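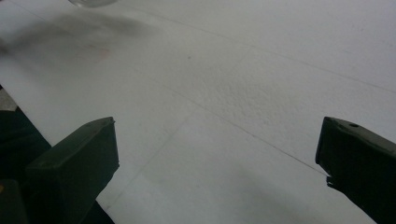
A student in last year's section asked why a whole session goes to clearing a worktop when everybody already knows how to wipe a table. The question came up again on the course board, with the added point that a table gets dirty again within the hour. Both remarks are fair, and these notes are partly an answer to them.

Week 6: The Work Surface
Course handout, Bostano workshop rooms
2026-10-14

1. What counts as a surface

For this course, a work surface is any flat area where something is put down, measured, cut, glued or sorted. A foam board laid over a desk counts. So does a sheet of paper taped to a bench. The surface does not have to be permanent, but it has to be flat, stable and large enough for the job plus the tools.

Most of the trouble in the March projects came from the last item. People measured the piece they were making and forgot the ruler, the knife and their own forearms. Allow a margin of one hand's width on all sides.

2. Pale or dark

White and light gray surfaces show crumbs, pencil dust and dark offcuts right away. They are the default in the Wodmont room. The drawback is glare. Under the ceiling lights a glossy white top is tiring to look at, and thin white parts disappear on it. A matte finish helps with the first problem and does nothing for the second. If you are sorting white or clear parts, put down a sheet of dark paper first.

Light falling from one side leaves part of a white surface bright and part of it gray. This matters when you compare colors. Move both samples to the same spot before you decide they are different.

3. Clearing

Clear in this order:
Tools with an edge or a point
Parts that belong to the job
Offcuts and scrap
Dust

Brush dust toward you into a pan. Do not blow it. Use a barely damp cloth on painted tops and a dry one on foam board or paper – foam board marks easily and the paper face lifts if it gets wet.

Old glue comes off painted tops with a plastic scraper held low. Metal scrapers stay in the drawer.

4. Protecting the top

The Begay room has 2 cutting mats per bench. Use them for all knife work, including trimming tape. Mats are stored flat, never rolled and never leaned against the heater.

For gluing, cover the top with scrap paper and change it when it sticks. The Skarkard bench is for wet work only, so do not carry foam board over to it.

5. Exercise for next session

Choose one surface you use at home or in the shop. Clear it completely, work on it for 90 minutes, then write down what is on it and where each item ended up. Mark the items you did not use. Bring a rough floor plan of the surface with your list – a pencil sketch is fine. The written part should be over 300 words.

Leave the bench bare when you go. The next group starts ten minutes after ours.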